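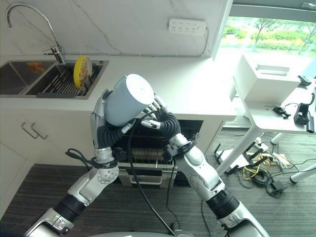

## 4 Wörter für Gefäße in der Küche

Eigentlich wollte ich in Lurport nur Tischsitten aufnehmen, aber dann blieb ich an den Kannen hängen! In 19 Haushalten habe ich nach Bezeichnungen für Trink- und Gießgefäße gefragt und 26 Formen notiert – die meisten davon beim Abräumen, wenn keiner mehr aufs Mikrofon achtete. Für Becher mit hellem Rand (Abb. 2) gilt in meinem Material dieselbe Frage wie für Tassen: Zählt der Henkel oder der Inhalt?

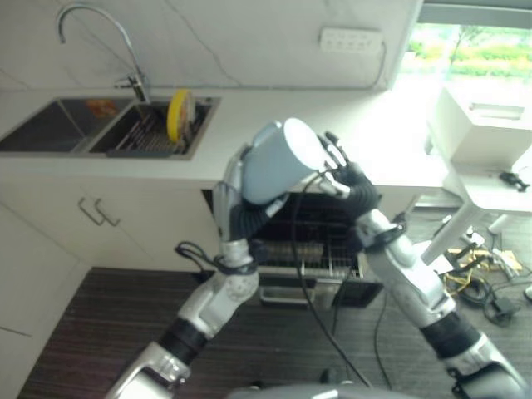
Meine älteren Gewährsleute gehen klar nach dem Inhalt. Was Kaffee fasst, heißt »Köppke«, egal wie hoch es ist, und neun Befragte blieben auch auf Nachhaken dabei. In Wosier sieht das anders aus, dort schiebt sich »Pott« überall dazwischen (ich habe es am Sonntag sogar für eine Vase gehört). Die Jüngeren mischen munter, und ich gebe zu, dass ich bei ihnen noch kein System sehe.

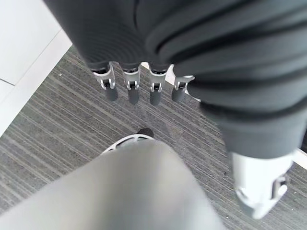

Warum hält sich »Köppke« dann überhaupt? Ich vermute, wegen der festen Wendungen: Rund ein Viertel meiner Belege stammt aus Einladungen zum Kaffee.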